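About Us

Illton writes and checks working rules for people who collect hand-held gripper data in real homes. Small outfit, started in Purkberg, now mostly in Milham with a few people on the road. We don't build robots. We don't sell the grippers either, people ask every week.

What we do: house rules, training, spot checks, and a plain-language standard called Cele that any crew can pick up and use. Free to read. Paid if you want us to come and check you against it.

How it started

Mbali Jacobs ran home collection crews before Illton. Good crews, good gear, no two of them working the same way. One crew reset the room between takes, the next one didn't. One asked the family before opening a closet, the next one just opened it. Nothing written down anywhere except a few messages in a group chat.

She wrote the first version of Cele in May, on her own kitchen table, 5 pages. It's longer now. We still try to keep the part the operator carries to one sheet, both sides.

What's in Cele

Three parts, in the order a crew meets them.

Before the visit. Written consent from every adult in the household, room by room. A yes for the kitchen is not a yes for the bedroom. Papers, medicine, mail and family photos get talked through at the door and the household decides what gets moved. Operator gets a room sheet, signs it, keeps it.

During the work. One task at a time, said out loud before it starts. Natural speed. Fingertips checked at the start of every session and again after anything sticky or dusty. Unit number goes on the log, the one on the label, not the one you remember. Breaks are not optional, wrists get tired way before people admit it.

After. Things go back where they were. Failed tries stay in the record and get marked as failed. The household can ask for a take to be pulled and doesnt have to say why.

Soft goods, since we get the most mail on it

Fabric is where most crews lose points with us. A cup is either picked up or it isn't. A blanket can be lifted, dragged, bunched, half folded, and four reviewers will call it four things. So Cele has a separate page for cloth. Pinch at a corner or edge if the task says fold. Say which corner. Lift clear before you travel. Don't smooth it with your bare free hand unless the task sheet allows hands, and if you do, log it.

Patterned cloth is fine by the way. Old drafts said plain colors only and we dropped that. People own striped things.
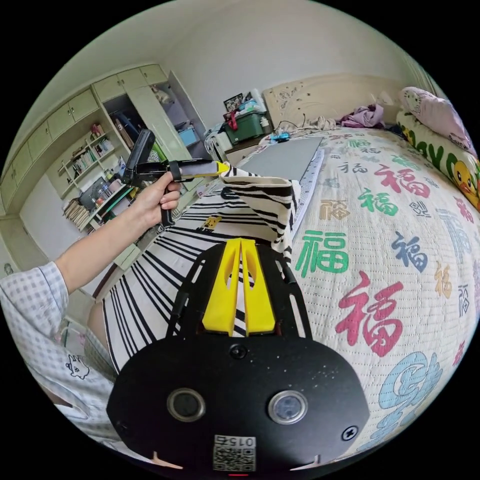 Bedroom work, soft goods: gripper tool holding a top corner of a zebra-striped fabric. Label on the plate reads 015.

Same page covers beds. The bed is somebody's bed. Shoes off, nothing set down on it without asking, cables kept where you won't sit on them. If clothes or bedding are lying around and they aren't part of the task, leave them be. We have had crews tidy a whole room to be nice and it ruined the log and annoyed the owner.

How we check

A reviewer visits, watches a full session, reads the logs, talks to the household alone for a few minutes. Then a written report, usually quick. We've done more than 70 of these. Pass, pass with fixes, or come back later. No gold or silver levels, we tried it for a bit and crews chased the badge.

We don't pass our own trainees. If Illton trained you, an outside reviewer does the visit. Slower and costs us money. Staying that way.

What we won't do

Check a crew that pays its operators by the take. Check work in homes where anyone under age is in the room during recording. Sign off on a site from video only. We get asked about all of these and the answer's the same.

Who we are

Mbali Jacobs still runs the place and still does visits. The rest of us are former operators, one ex school inspector, two people who came from warehouse safety and had to un-learn a fair amount of it. Homes are not warehouses. No floor tape, for a start.

The Milham office has a practice room with a bed, a closet and a kitchen corner. Crews can book it for half days, mornings are easier to get. Bring your own tools and your own task sheets, we have spare fabric.

Working with us

Send a short note with your crew size, what sort of rooms, and wether you've used Cele before. If you've found a mistake in it send that too, page and line please. Corrections go into the next printing and you get your name in the back if you want it there.

Related
Cele: one-sheet version for operators
Household consent form, room by room
Cloth and bedding page, latest changes
Booking the Milham practice room
What a reviewer looks for on a first visit

Illton, Suite 1407, Milham | Contact | Corrections | Privacy | © Illton, all rights reserved | Back to top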